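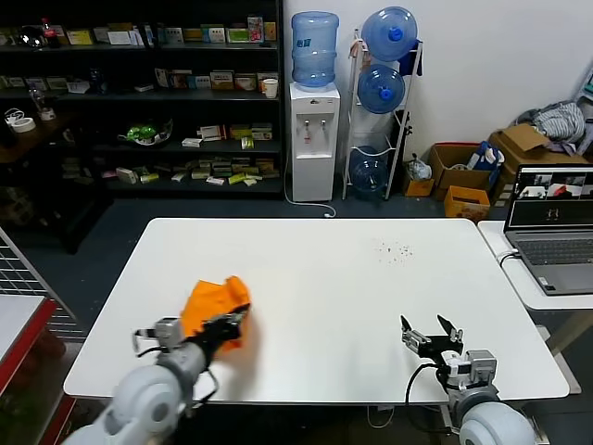

Changing the serving order between sets in rec league volleyball

Posted in Volleyball – Rules and League Play

I help run a coed adult indoor team in the Fundomia winter league. We play six on six, best of three sets, rally scoring to 25. I also keep score for other matches when we are not playing, so I end up being the one people ask about rules, and last week I could not give a clear answer.

We lost the first set pretty badly. Our best server was stuck in the last spot in the order and only got back to the line once. Before the second set I wrote a new lineup slip with her first and our setter moved over two spots. The other captain said we could not do that. His view was that the lineup is fixed for the match and that all you can do between sets is pick which player in the existing order serves first. The referee was a league player filling in and did not know either. We ended up using the old order to keep things moving.

So there are really three things I want to know.

First, can you hand in a completely new lineup for each set, or only rotate the one you started with?

Second, if a new lineup is allowed, can a player who was on the bench in the first set start the second one, and does that use up a substitution?

Third, what is supposed to happen when a team serves out of order and it is only noticed a few points later? This happened to us in November. The other team had the wrong server for what I think was four points, and the referee took one point away and moved on. Half of our bench thought all four should have come off.

The league handout says "standard indoor rules" and then goes on for two pages about parking and shoe soles. I did email the league office and have not heard back. I would like to have something in hand before our next match, which is against the same team.

– Adard

Posted Wednesday, December 4, 2019

Edited to add: we do not use a libero, and we have 13 on the roster, though we rarely get more than nine on a given night. Men and women have to alternate in the serving order. I do not know if that changes anything.
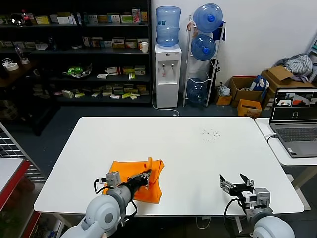
Veneo

You were right and the other captain was wrong, at least under any of the regular indoor rule books I have worked with. I refereed high school and adult club matches for seven seasons and now mostly do the adult side.

A lineup is good for one set. Before every set the coach or captain turns in a fresh slip listing the six starters in their rotation positions, and it does not have to resemble the one from the set before. You can put your best server in position one if you serve first. If you receive first, remember that you rotate when you win the serve, so the player in position two (right front) is the one who goes back and serves. A lot of captains forget that and write the big server in at one, then watch her wait through the whole order. If you are receiving first and want her serving as early as possible, put her in at two.

Who serves first in the second set is normally the team that did not serve first in the one before. For a deciding set there is a new coin toss. So you will know going into the second set which way to write it, but for the third you have to wait for the toss before you fill in the slip. Have both versions ready on the back of an envelope or something. The time between sets is short and scorers get impatient.

On your second question, a player who sat out the first set can start the second. That is not a substitution. Substitutions are counted within a set and the count starts again at zero for the next one. What you cannot do is change the slip after it has been turned in. Once the scorer has it, the only way to get someone else on the court is a regular substitution, and that one does count. Check the number your league allows, as this is one of the places where the books differ quite a bit. Some adult leagues skip the limit and let everybody rotate in through one spot, so that is worth finding out too.

The alternating rule in coed play is a restriction on how you fill in the slip. It does not lock the order. If you move your server from the last spot to the first, the rest has to shift so that it still goes man, woman, man, woman. Moving one person two spots over keeps the pattern. Moving one person one spot over breaks it, unless you also swap somebody back. From what you describe, the other captain might have seen that kind of problem on your slip and explained it badly, so look at that before you go in and argue.

Now the wrong server. The general idea is this:

If it is caught while the wrong player is serving or before the other team has served, the serving team loses the rally. The other team gets a point and the serve.

The points the team scored while the wrong player was serving are taken off, provided the scorer can say when the mistake started.

If the scorer cannot say when it started, the points stay and only the loss of rally applies.

If the other team has already served by the time someone speaks up, it is usually too late to take anything back. The order gets corrected and play goes on.

Points scored by the opponent stay in every case.

So with a proper score sheet, your November match should have had all four points come off, assuming it was caught during that same term of service. Taking away one point is not a thing in any book I know. My guess is that the referee gave you the loss of rally and somebody at the table marked it down as a minus one for them. I see that kind of mix-up often when the scorer is on a flip board and has no sheet. A flip board tells you the score and nothing else. You cannot work backward from it.

If you are keeping score for other teams, use a sheet with the server's jersey number next to each service term. It takes ten minutes to learn. When the serve changes, look at the number on the next player's shirt before the whistle. In most leagues the scorer waits until the ball has been contacted on the serve and then signals the referee that the server was wrong. You do not warn the team ahead of time, even if they are your friends. A team captain can ask the referee who the right server is before the serve and should get an answer.

One more thing, about position faults. Being out of rotation on receive is handled separately, and there it is loss of rally only unless the fault has been going on for several rallies and the scorer can prove it. In practice I have almost never seen points come off for that in a rec league.

Get the league to put one line in the handout naming the actual rule book. "Standard indoor rules" does not mean much. There are at least three in common use and they disagree on substitutions and on net contact.

Mahuika

Disagree a little with the above. In our league you hand in one lineup at the start of the night and that is it for all three sets. You can start from a different person but the order stays the same. It was done to save time, because the gym is booked in one-hour blocks and people were taking forever with the slips. So the other captain could be right if your league does it like ours. Ours is outdoor grass in the summer and indoor from October on and it is the same both times.

For the wrong server we just replay the point. Nobody in rec is keeping a sheet.
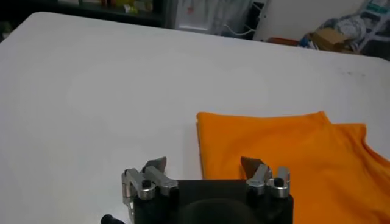 Adard

Thanks to both of you. I checked our slips from that night and they were still in the ball bag. My new lineup did keep the man–woman order, so it was not that. I asked the other captain and he used to play in a league with the one-lineup rule, the way Mahuika describes, and had taken it for granted that ours was the same.

The league office also wrote back. They say new lineup each set, bench players may start, and 12 substitutions per team per set. They did not say anything about the wrong server, so I am going to ask again and quote the part about points coming off if the start of the error is known.

Veneo, one follow-up. If we receive first and I put the server at position two, she starts in the right front. She is short and does not block. Is it worth it, given that she stays at the net until we win the serve back? Our middle is not strong and I would be a bit nervous leaving her up there against their outside hitter.

Veneo

Good that they answered. As for position two, she is only up there until your first side-out. If you pass reasonably well that is one or two rallies. She can start at right front and then pull off the net once the ball is served, as long as she is in the correct position relative to the players next to her at the moment of contact. Have your middle cover the block on that side and let her take the tip behind.

It matters more who follows her. She is going to be in the back row for three rotations, so look at who is at the net during those and try to have your two best hitters up for her first term of serve. A good server with a weak front row in front of her gives you a lot of easy balls coming back over and nobody to put them away. I would write the six names on paper in a circle and turn it one spot at a time. You will see the bad rotation right away. Every team has one, and what you want is for it to come up when your opponent's weak server is on the line.

Also ask the league whether the 12 includes exchanges for injury. It normally does not, but with nine players you could run into it.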